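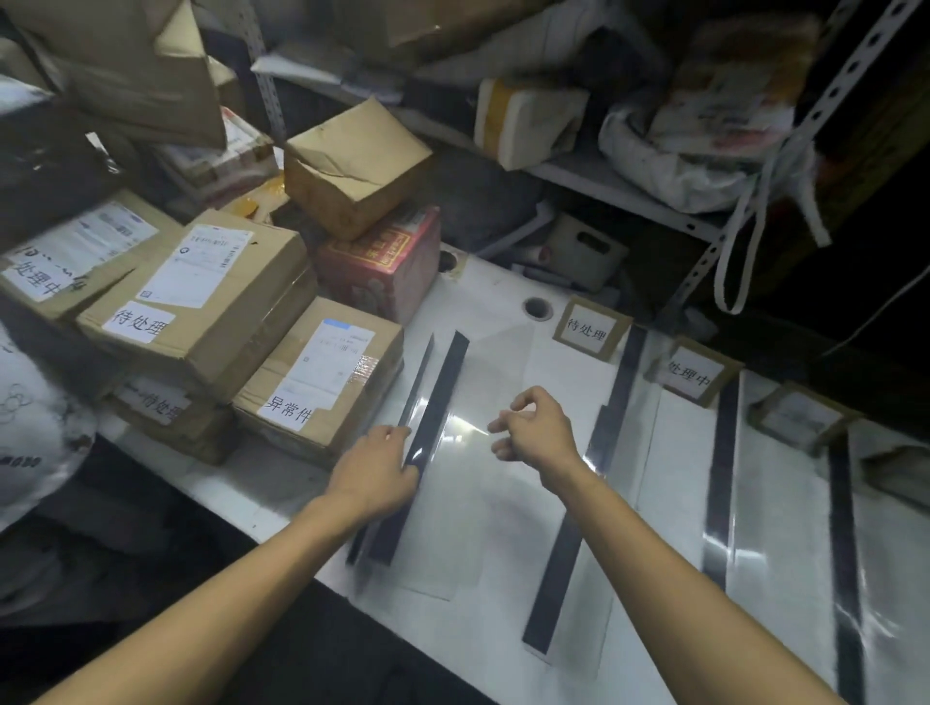 Je vends de la vaisselle dépareillée depuis un petit moment (assiettes creuses, saladiers, tasses Tornivetti quand j'ai la chance d'en trouver) et la question qui revient le plus dans mes messages, c'est : comment tu fais pour que ça arrive entier ? Alors voilà, je me lance, avec toutes mes petites manies ! La première, c'est la table. Avant de sortir la moindre assiette, il faut un grand plan dégagé et, si possible, découpé en zones : quelques bandes de ruban noir collées sur un plateau blanc, comme sur la photo, et on a des séparations qui se voient de loin, même quand un film transparent passe par-dessus. Chez moi c'est à gauche ce qui attend, au milieu ce que j'emballe, à droite ce qui est fini. Depuis que je travaille comme ça, je n'ai plus jamais glissé la théière de l'un dans le carton de l'autre (oui, c'est arrivé, pardon encore Femke).

Ce qu'il vous faut

Du papier bulle à petites bulles, du papier journal ou kraft, un carton à double cannelure, du ruban adhésif large, des ciseaux qui coupent vraiment et un marqueur. Une balance de cuisine aussi. Pour l'adhésif j'achète du Zevero, il est un peu bruyant au déroulage mais il tient sur le carton récupéré, ce qui n'est pas le cas de tous. Évitez le ruban de bureau, par pitié.

Étape 1 : peser avant tout

Je pèse la pièce nue, puis l'ensemble une fois emballé. Mon saladier préféré faisait 700 grammes tout seul et je m'étais dit « oh, ça passera dans la petite tranche ». Eh non ! Le carton, le calage, le ruban, tout ça compte, et j'en ai été de ma poche. Maintenant je note le poids final au crayon sur le rabat avant de payer quoi que ce soit.

Étape 2 : emballer chaque pièce à part

Une assiette, un emballage. On pose l'assiette au centre de la feuille, on rabat les quatre coins, on retourne et on recommence avec le papier bulle, bulles vers l'intérieur. Un bout d'adhésif pour fermer, un seul, sinon la personne qui ouvre va s'énerver avec ses ciseaux et rayer l'émail. Pour les tasses, je bourre d'abord l'intérieur de papier froissé, puis j'enroule l'anse à part, avec une petite bande bien serrée. Les anses, c'est ce qui casse en premier.

Les assiettes voyagent debout, sur la tranche, comme des disques dans un bac. J'ai mis des années à l'accepter, ça me semblait absurde, et c'est Lieven Van den Broek (qui a déménagé toute la porcelaine de sa tante à vélo cargo) qui m'a convaincue. À plat, celle du dessous prend tout le poids de la pile à chaque secousse.

Étape 3 : le carton

Laissez 8 cm de vide tout autour et remplissez-les. Le fond d'abord, bien tassé, puis les pièces, puis les côtés, puis le dessus. Ensuite on ferme les rabats sans coller et on secoue doucement. Si ça bouge, on rouvre et on en remet. Je secoue toujours deux fois, la deuxième avec l'oreille contre le carton, mon fils trouve ça très drôle. 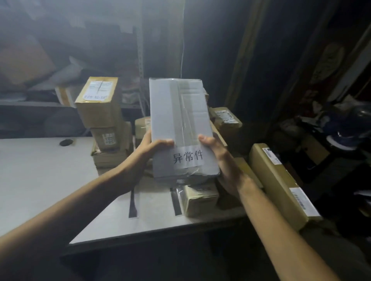 Pour fermer, je fais un H : une bande sur toute la longueur de la fente, puis une sur chaque bord court. Dessus et dessous ! On oublie facilement le dessous, et c'est lui qui lâche quand le facteur soulève. Appuyez bien avec la paume en partant du milieu pour chasser les plis.

Étape 4 : l'étiquette

À plat, sur la plus grande face, jamais à cheval sur une arête ni sur la fente. Si vous réutilisez un carton, arrachez ou barrez toutes les anciennes étiquettes, y compris les petits codes-barres sur les côtés. Je glisse aussi un papier à l'intérieur avec l'adresse du destinataire et la mienne. Ça m'a sauvé un plat à gratin en décembre, dont l'étiquette avait disparu en route et qui est revenu sagement à la maison au bout de trois semaines.

Et si ça casse quand même ?

Ça arrive. Sur mes 163 derniers envois j'ai eu deux tasses et un couvercle. Demandez à l'acheteur de tout garder, carton compris, et de prendre des photos avant de jeter quoi que ce soit. De votre côté, photographiez la pièce, puis le calage, puis le colis fermé : pour une réclamation, c'est ce qu'on m'a demandé à chaque fois. Au-dessus de 70 euros je prends l'assurance sans réfléchir, en dessous je rembourse moi-même et on n'en parle plus.

Ah, et pour le papier bulle : demandez aux magasins de luminaires de votre quartier, ils en jettent des rouleaux entiers. Passez plutôt le matin, avant la benne.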